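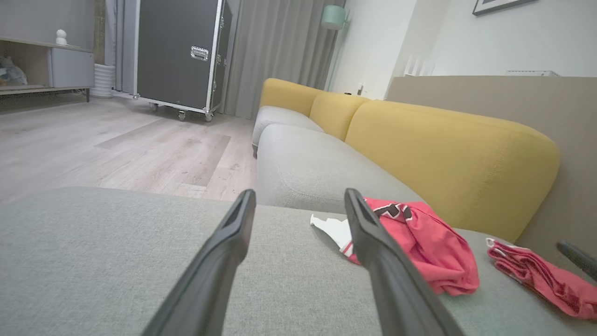
Two grippers, one sofa, not much difference

Dec 19, 2020
by Stevetti

I have wanted to write this one up since August, when the Kukus fingers arrived with a leaflet promising "reliable handling of everyday textiles." I've read that sentence on a lot of leaflets. It usually means somebody picked up a folded towel from a white table.

So I skipped the table. The red stuff went on the gray sofa, bunched up, and the arm had to get hold of it from above. I ran 40 tries with the Kukus fingers and 40 with the old Millet pair, same arm, same Vultow controller, same speed.

Kukus dropped or missed the cloth 18 times. Millet did it some 20 times. For the price of the new set I had hoped for a wider gap than that, and I would not bet on it holding up if I ran the whole thing again.

What bothers me more is the cushion. A soft seat gives when a fingertip pushes on it, and the controller reads that as contact with the cloth. It closes early and pinches air. I turned the force limit down twice and got seven good grabs in a row, then it went back to its old ways. Maybe that was tuning – maybe it was luck.

The wrist camera is fine for this. Black fingers against light gray fabric are easy to find, and bright red is about the kindest color you could hand it. I want to see gray socks on that same seat before I believe any of the numbers, mine included.

The Millet pair goes back on tomorrow.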